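Lab 6: Removing and placing drive carriers with the arm

Rascombe Robotics Course, student handouts

Before you start, finish Lab 5 (tool frame and payload). The arm will not hold a steady grip height if the payload value is still set to the bare gripper.

What you need

One desktop tower, side panel off, laid flat with the open side up
One plastic drive carrier
The teach pendant
Your Neltia project file from Lab 5

Setup

Unplug the tower and put on the wrist strap. Push the tower up to the stop so that it sits in the same place on every run. Tuck cables down toward the floor of the case – a raised loop will catch on the fingers.

Teaching the points

1. Jog the arm to a safe height over the case. Save this as HOME_CASE.
2. Lower to 100 mm over the carrier and save APPROACH.
3. Switch to slow speed. Lower until the fingers are on both sides of the carrier, then save GRASP.
4. Close the gripper at low force. If the carrier flexes, open it and reduce the force one step.
5. Raise in a straight line, Z only. Do not use a joint move inside the case.

Omolara Nwankwo's group lost two sessions to step 5. A joint move swings the wrist sideways before it rises, and the fingers hit the drive cage. Use a linear move for anything below the top rail.

Carrying over the board

Keep the path above the memory slots and the socket. The socket pins bend easily, so do not pause or open the gripper there. One student stays on the pendant while a second handles loose parts beside the case.

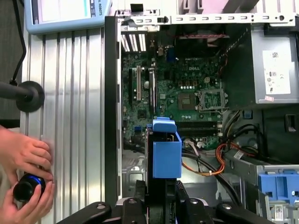 Once the path runs cleanly at slow speed, raise it one step at a time and repeat. Log each run in the Neltia sheet with the speed, the force setting and the result. Failed grips go in the log too.

Hand in the project file and the log by Tue 14 July. Lab 7 uses the same saved points, so do not rename them.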